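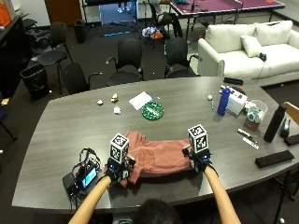 A television series reaches most of its audience in a form its makers did not plan. Episodes are written for a weekly slot, then sold again in sets, and each time they change hands someone must decide where one volume ends and the next begins. The work is usually done across a long table, with episode lists and running times laid side by side. The conference table shown at the opening of this chapter is grey, with a wood-grain finish and a gently curved front edge. This chapter examines how serial animation is divided, ordered and described for home release, and how those choices affect the viewer's understanding of the story.

## The volume as a unit

An episode has a beginning and an end fixed by the broadcaster. A volume does not. The distributor may place two episodes on a disc or 12, and the number chosen will alter the sense of pace. When a tournament or a journey runs over several episodes, a break in the middle may encourage the viewer to buy the next disc. It may also leave a younger viewer without the information needed to follow it.

The fantasy serial *Undadum* provides a useful case. Its first home release, by the distributor Mustton, carried three episodes per disc. The second volume closed before the trial of the lighthouse keeper had been settled, and the verdict opened the third. A later release by Turken kept the whole trial on one disc – a change that required new covers, new menus and a revised set of summaries.

## Writing the summary

The short summary printed on the case or stored with the disc is often the only text a buyer reads. It must name the central characters, state the difficulty they face and stop before the outcome. Younis (Nouhaila Younis, whose study of the *Undadum* releases is discussed in Section 3) compared the Mustton and Turken summaries and found that the earlier set gave away the ending of an episode more often than the later one. She attributed the difference to working practice. Mustton's writers had the finished scripts before them, while Turken's were given only the opening act.

Names present a further problem. A character called Rácz in the original script may appear without the accent on the cover, with it in the subtitles, and under another name altogether in the dubbed dialogue. Libraries that catalogue such material need a rule for recording all three forms. The Rácz entry in the sample catalogue, item 2390, is set out in full in Section 2, and students should read it before attempting the exercises.

## Scope of the chapter

Section 1 deals with the grouping of episodes and the treatment of two-part stories. Section 2 covers titles, names and catalogue entries. Section 3 turns to summaries, including those written for children. Censorship and the editing of scenes for broadcast are left to the following chapter, although some overlap could not be avoided in the discussion of dubbed dialogue.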